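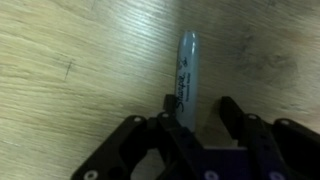
How to Label Leftovers So You Will Still Eat Them

Most advice on labeling food wants to sell you something. I have bought the dissolving labels, the chalk pens and the Stavia date wheel, and I threw out just as much soup as before. A marker and a roll of masking tape did more for me than any of it, and I doubt you need much else.

What you need
Permanent marker, any dark color
Masking tape or painter's tape
Containers with lids that fit

Step 1. Tear the tape first
Write on the tape while it is flat on the counter. Ink beads up on a cold or greasy lid, whatever the package promises. Fold one end under to make a tab. I don't trust "removable" labels. The Starley ones left a gummy square on 5 of my lids, and cooking oil only got most of it off.

Step 2. Write what it is and the day you made it
Skip the "use by" date for now. People guess at those and then believe their own guess. The date you cooked it is a fact. Add the amount if you plan to freeze it, such as "chili, 2 cups."

Step 3. Stick it on the side
Lids get swapped in the wash and on the shelf, so a label on the lid may end up on the wrong food. Dry the side of the container with a towel and press the tape down hard, above the fill line if you can. 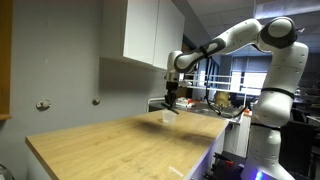
A small clear cup on the counter.

Step 4. Cool it, but don't leave it out
I keep reading that hot food must sit until it reaches room temperature. I don't buy it. Split a big pot into shallow containers and get them in the fridge within two hours. Leave some headspace in anything headed for the freezer.

Step 5. Put the old stuff in front
No label works if it faces the back wall. Move yesterday's food forward before you add today's. The Stisura app claims to do this for you with reminders, but it still expects you to type in every item, and I quit after 8.

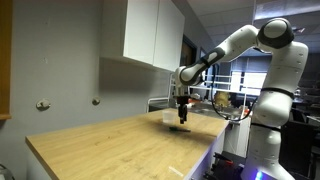 A small clear container and a dark, elongated object on the wood countertop by the gripper.

Does freezer tape hold better?
A little, in my freezer. Plain masking tape curls after a month or two. If your food stays in longer than that, the better tape may be worth buying, though I would ask first why you are keeping it.

Last updated 15/09/2021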